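## 4. Comparison of Fingertip Materials in Bimanual Handover

### 4.1 Purpose

The trials in Section 3 dealt with single-arm grasping, where the choice of gripper had little effect on the outcome once the approach pose was correct. Handover between two arms is less forgiving. For a short time both grippers may hold the same rigid object, and any error in the relative pose of the arms is passed directly into the contact surfaces. If the fingertips do not yield, the object tends to turn or slip at the moment the second gripper closes. This section reports how two fingertip types behaved under these conditions, and whether the wrist cameras could be used to correct the pose of the receiving gripper before contact.

### 4.2 Equipment and task

All trials were carried out at the Stonton laboratory on the Tapia bimanual platform. Each arm carries a parallel gripper and a wrist camera on a raised bracket. Two sets of fingertips were compared. The first, referred to as the hard set, is machined from a single piece and has a fine crosswise texture. The second, the Greltum set, has a soft molded layer over a rigid core. The soft layer gives slightly under load and returns to shape when the gripper opens.

The task begins with the object lying on the table. The left gripper picks it up and carries it to a fixed handover region between the arms. The right gripper then approaches, closes, and takes the load, after which the left gripper opens and withdraws. A trial was counted as a success if the object remained held throughout and its final orientation in the right gripper was within the tolerance given in Section 2. Trials in which the object was kept but turned beyond that tolerance were recorded separately as rotation failures. We consider this distinction useful, as a turned object can be carried safely but cannot be placed without a further correction.

The test object was a rectangular block with plain faces. It was chosen for two reasons: its flat sides make rotation easy to measure, and its lack of markings makes it a difficult target for the wrist cameras. Background items were left along the far side of the table during the trials so that the vision system would not be tested against a bare surface only.

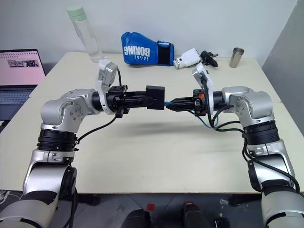

**Figure 7.** Two-arm handover task, seen from the head camera. The block is held upright above the table at the left gripper, with the fingertips of the right gripper close to its lower right edge.

The position of the right gripper relative to the block in Figure 7 is of particular interest. When contact is made low on the block, the closing force acts at a distance from the point at which the left gripper holds it. The resulting moment must be resisted by friction at the left fingertips alone. With a contact at mid-height this moment is small, and the difference between the two fingertip sets is correspondingly hard to measure. The approach height of the right gripper was therefore varied as a test condition, with low, middle, and high settings.

### 4.3 Controllers

Two controllers were used with each fingertip set. The position controller drives both arms to stored poses and closes the grippers at a fixed speed. The compliant controller follows the same path but allows the right arm to shift sideways when the estimated contact force passes a threshold. The threshold was set once, using the hard fingertips, and was not changed afterward. This may have placed the Greltum set at a small disadvantage, since a soft layer delays the rise in force at first contact.

The gripper speed, the wrist camera exposure, and the lighting in the room were held constant. The arms were calibrated against each other at the start of each block of trials - never within a block - and any block interrupted by a controller fault was discarded and repeated in full.

### 4.4 Results

The protocol called for 3,000 handovers in total, divided equally between the two fingertip sets. Under the position controller, most rotation failures with the hard fingertips occurred at the low approach height. The Greltum fingertips also failed more often at this height than at the other two, but the change was less marked. Drops were uncommon with either set and showed no clear link to approach height.

The compliant controller reduced rotation failures for both sets. Its effect was larger with the hard fingertips, which suggests that arm compliance and fingertip compliance correct partly for the same error. Using both together gave the best results overall, although the gain over the compliant controller with hard fingertips was modest at the middle height.

Pose correction from the wrist cameras was tested in a further 723 handovers. The correction was rejected by the confidence check in 31 of these, chiefly when the left gripper hid one vertical edge of the block from the right wrist camera. In such cases the system fell back to the stored pose. We did not attempt to combine the wrist and head views, and the results should not be read as a limit on what vision can provide in this task.

### 4.5 Fingertip wear

Wear was inspected by Trilok Dwivedi at the Nasuvstead workshop. The hard set showed polishing of the raised texture but no loss of shape. On the Greltum set, the soft layer had begun to lift at one inner corner after 847 closures. The affected fingertip was replaced, and the block of trials in which the damage was found was repeated. Wear of this kind would need to be addressed before the soft set could be recommended for unattended operation.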